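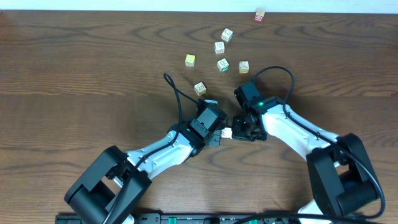
Both arms on the one white cube, with the other seven waiting further up the table.

Tavon two-arm kit review: progress report to the Drendon fund
29 September 2018
From Jamila Haque

Hi all,

Second report on the Tavon kit, and it's a longer one than last time, so grab a coffee. You gave us $3,000 to find out whether a tabletop two-arm kit is worth recommending to the colleges and small workshops on your list, and I think I'm most of the way to an answer (a yes with some grumbling attached).

Setup went better than I'd feared. The two arms bolt onto a shared mount along one side of the table, facing the same patch of work surface, and once they're fixed you don't have to fiddle with them again. The manual is another story. It skips from unpacking straight to calibration and leaves you to guess which cable goes to which arm. I rang Bimetti, the supplier, and they were lovely about it and emailed a wiring sheet the same afternoon. I've asked them to put that sheet in the box!

Most of my time has gone on the cube work. The task is simple to say: one arm brings a cube to the middle, the other takes hold of it, the first lets go. We use little cubes in different colours with markings on some of the faces, scattered any old how, so the arms have to cope with corners pointing every which way. I've logged 300 handover attempts so far, and 59 of them ended with a cube on the table or on the floor. Nearly all of those were in the first fortnight, when I was still learning how close to bring the grippers before closing the second one. If you go in too early they bump, and if you hang back the cube gets pinched by one edge and twists out.

What I like: the arms are quiet, they're light enough for me to shift on my own, and driving them by hand gets comfortable quickly. I had a colleague from the college sit down cold and she was passing cubes across in 20 minutes, laughing the whole time. I don't think you could say that of the Cassim kit we looked at in January, which I never did warm to.

What I don't like: the cables. They run up the outside of each arm and loop out near the wrist, and I spend more time than I'd like checking that a loop isn't going to snag when an arm swings across. I've tried clips and I've tried soft ties, and the ties are winning. Bimetti say a tidier sleeve is coming but wouldn't give me a date, so please don't count on it when you make your decision. The gripper fingers are fine on cubes but I'm less sure about anything round, and I haven't tested that properly yet.

Money: we've spent almost all of the hardware portion, mostly on the kit itself, plus a spare set of fingers and freight (freight was a shock). The remainder is set aside for the last round of testing, and I don't expect to come back to you for more.

Still to do before the final report:
Handovers with rounded and soft objects
A full day's running, to see how warm the motors get
A go at stacking with both arms, if the calibration holds
A plain-English setup guide to replace the manual's missing pages

One question for you. Would you like the final report to compare Tavon and Cassim side by side, or keep to Tavon alone? I'm happy either way, but the comparison would mean borrowing the Cassim again and I'd need to book it soon.

Cheers,
Jamila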